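Manolakis Wrestling, progress report on the community grant
Wed 7 January

Hi all,

Okay, where to start! The holidays were supposed to be quiet and they were anything but. We ran our winter show at the Urnmont hall and sold 90 tickets at the door on top of the advance ones, so the back rows ended up standing (the hall folks were very nice about it). The tag team main event went long, the crowd was stomping on the floor by the end, and I lost my voice somewhere in the second match, so apologies to anyone who called me that weekend.

The ring is the big item, so let me get to that. You gave us 2754 dollars for the new canvas, ropes and turnbuckle pads, and we've spent 2638 of it. The canvas is down and it's lovely to land on, or so I'm told by people whose knees still allow it. Ropes are up too. One set of pads came in the wrong size and went straight back to Tralolow, who are sending the right ones, and I don't expect to pay anything extra. The money that's left goes on tape and spare hooks unless you'd like it kept for something else.

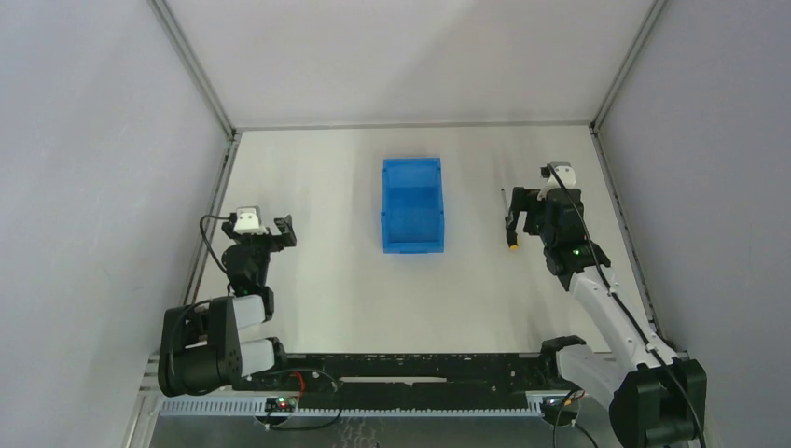

Screwdriver and blue bin on the work table.

Training nights are going great. We have some 43 people signed up for the beginner class now, which is more than I planned for, so I've split it into two groups. The early group does rolls, falls and running the ropes. The late group is further along and has started putting short matches together, and a couple of them are really good on the microphone already! I'd love to get them on a card by spring, just an opener, nothing fancy.

Still behind on one thing: the first aid refresher. The instructor moved our date and I haven't got a new one yet. I'm chasing it this week, and there'll be no top rope moves in class until it's done.

Next up is the joint show with Rultetti at the end of January. They're bringing their own referee and half the card, we're bringing the ring and the popcorn machine. I'll send the door numbers along with the receipts once that's over. Come by if you can, I'll save you seats near the ramp!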